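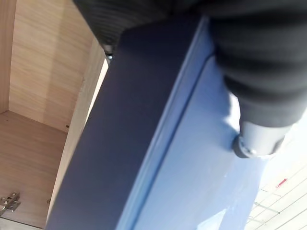
Writing Contact Rules for Household Arms

8/14/21

A cabinet door is a poor match for the safety rules most robot teams inherit. Those rules assume a fence, a fixed part and a known path. A kitchen door swings on hinges of uncertain stiffness, carries a painted face that marks easily, and may be opened by a fingertip pressing on its surface with no handle involved.

The Tundis working practice, now in its second revision, treats this kind of contact as a category of its own. It covers any task in which a gripper pushes, drags or holds a hinged panel, and it runs to 17 clauses. Broratska and Dumlao, two integrators that build test kitchens, adopted it for all door work. Brendar uses the contact section only.

Force before speed

The first group of clauses sets limits on contact force at the fingertip. The operator records a baseline push at the free edge of the door, then a second at the midpoint between edge and hinge. The arm's ceiling is set from the lower reading. Speed is raised only after the ceiling has been tested with the door blocked.

Soft covers get a separate clause. A fabric sleeve over a gripper can fold into the gap between door and side wall, so the sleeve must be checked at both ends of travel — fully open and nearly closed — before unattended running.

Surfaces and hinges

Finish wear is logged by door, not by arm. Dumlao wipes each face and inspects it under a raking light every 600 cycles. Hinge screws are checked at the same stop. In Broratska's log, one door ran for over 1056 cycles before its hinge plate needed tightening.

What remains open

The practice says little about wrist cameras. A close view of a door edge may hide the far side of the swing, and the current text requires only that a second view be "available." A draft due in October would require that view to be live whenever the fingertip is in contact.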